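How does a zip work?

I must have done up a zip 4,000 times before I wondered what was going on inside one. You pull, it closes, off you go to school. But have a proper look at your coat or your pencil case, because there's a clever little machine on there!

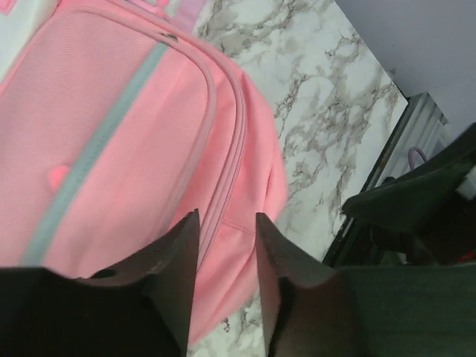
A zip has two rows of teeth and one slider. The slider is the bit you move up and down, and the part you hold is called the pull. Pulls come in all sizes. The one on this pink backpack is small and dark, sitting near the top of the seam, and my winter boots have great big rings so I can grab them with gloves on.

Now for the secret. Inside the slider there's a channel shaped like the letter Y. The two rows go in at the top of the Y, one down each arm, and get squeezed together at the bottom. Each tooth has a bump on one side and a hollow on the other — so every bump pops into the hollow of its neighbour. Going the other way, a wedge in the slider pushes them apart again.

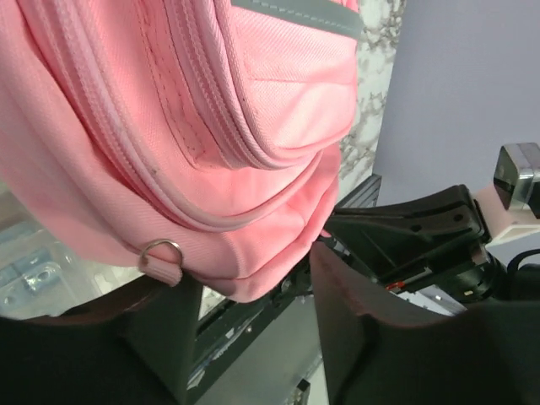 Siiri Mägi

Teeth don't have to be metal. Lots of zips are plastic, and some are one long curly coil sewn on to cloth tape. Coils are bendy, so they're great for going round corners, like the edge of a rounded front pocket.

Is your zip stiff? Rub a pencil along the teeth (ask first if it's your best coat!) and move the slider gently up and down. Pencil lead is really graphite, and it's lovely and slippery.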